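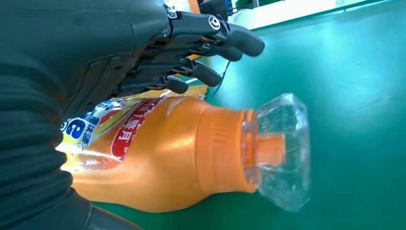
Figure 3a. Orange drink bottle on its side on the green work surface, base to the left.

Print this page | E-mail this article
Home | Current issue | Archive | For authors

3.2 Condition of labels on colored drink bottles

Colored plastic bottles present two separate problems at the sorting stage. The first is the color of the body, which determines the stream the plastic can enter. The second is the label, which adds ink, adhesive and in some cases a metallized layer to the bale. Earlier work at the Gilum site treated the two together and recorded a single contamination score per bottle. In the present study they were recorded separately, as the combined score hid large differences between bottles of the same color.

The full sample consisted of 1,876 bottles collected in September from household bins served by the Gosetti depot. Of these, 247 had a body classed as orange. Bottles were laid on their sides for inspection and turned once until the full label had been read. Caps were logged in a separate table and are not considered in this section.

Label condition was graded on a four-step scale adapted from Jaiswal: intact, lifted, torn and absent. A label was graded as lifted when an edge had come away from the body but no printed area was missing. It was graded as torn when the print itself was broken, even if most of the strip still adhered. Where both conditions were present the more severe grade was entered. This rule affects the totals in Table 4 – a count of all lifted edges would give a higher figure.

Glossy bodies required some care. On strongly curved orange surfaces a highlight can run along the upper side and appear pale yellow, and under the bench lights this led to disagreement over color class in 43 cases. These were settled by reading the color from the shaded lower side, where the orange is more saturated. The same side is also convenient for the label, provided the strip faces the reader.
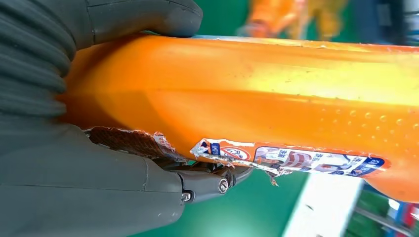

Figure 3b. Label strip, partly peeled and torn, with silvery, foil-like layers at the separated areas.

The strip in Figure 3b was graded as torn. The right portion remains attached and carries colored print on a white background, including a red circular logo and Chinese characters, with a blue band at the far right end. The edges are crinkled and lifted. Print of this kind is still usable for identifying the product, and the bottle was therefore kept in the set of 200 for which both origin and label grade could be entered.

The silvery layers are of more interest than the tear. Visual inspection alone cannot establish whether such a layer is metal or a reflective film, and no claim is made here on its composition. In the record sheet it was entered as "reflective backing" with no further class. Samples for laboratory analysis were cut from other bottles in the Stiten batch, and the results are reported in Section 4.

Grades were assigned by S. Pal and checked by K. Rajput, who worked from the bottles and did not have access to the first set of grades. Remaining differences were almost all between lifted and torn – mainly on narrow strips, where a short break in the print is easily taken for a fold. The torn grade was retained in these cases only if the break could be followed across the printed face.

Previous section | Next section | Back to top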